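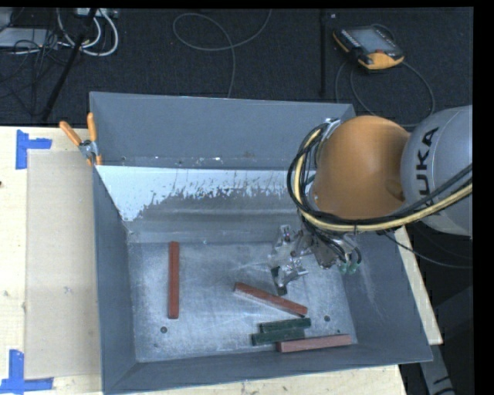

Sheet metal picks up scratches and scuffs.

Zorley Kids > Science > Materials > Why do things get scratched?

380 shares
7 comments

Why Do Things Get Scratched?

Jul 6, 2024

Look closely at an old spoon, a baking pan or the slide at the playground. You will probably find lots of thin lines on it. Those lines are scratches. Nearly everything solid can be scratched by something.

What is a scratch?

A scratch is a very small groove. It forms when something hard is pushed along a surface that is softer. The hard thing plows into the surface, a bit like a stick dragged through wet sand. Some of the material is pushed to the sides, and some of it may come off as dust or tiny curls.

A mark isn't always a scratch. If you rub a crayon on a plate, wax sticks to the plate and you can wipe it off. A groove stays there after you wipe.

What does "hard" mean?

Scientists use the word hardness to say how well something stands up to scratching. For rocks and minerals they often use the Mohs scale, which goes from 1 to 10. A mineral with a higher number can scratch one with a lower number.

Talc is at the bottom. It is so soft that it feels slippery. Gypsum is number 2, and you can scratch it with your fingernail. Apatite, a mineral like the one in your teeth, is number 5. Quartz is number 7. Diamond is at the top.

The numbers only put the minerals in order. Diamond is 10 and corundum is 9, but diamond is several times harder.

Why does sand scratch so much?

Many beaches have sand made mostly of quartz. Quartz is harder than aluminum, and harder than a lot of ordinary steel and glass too. So when you wipe sandy sunglasses on your shirt, you may be dragging little pieces of quartz across them. Rinse the sand off first.

On the beach at Didbridge, the glass you find has no shine left. Sand and pebbles have rubbed it for years and covered it in tiny pits and scratches. This is called sea glass.

Why do scratched things look dull?

Light bounces off a smooth surface in a neat way, so you may see your face in it. Scratches send the light off in many directions. The surface can look cloudy, even when it is clean.

Polishing works by making scratches too. A fine powder rubs away the high parts and leaves scratches so small that your eyes can't pick them out.

Try it yourself

You need a copper coin, a piece of chalk and a smooth pebble. Ask an adult which things you are allowed to mark. Rub two of them together, wipe away the dust, and look for a groove. Swap and try again until you can put all of them in order from softest to hardest.

Words to know

Groove: a long, narrow cut in a surface.
Mineral: a natural solid found in the ground.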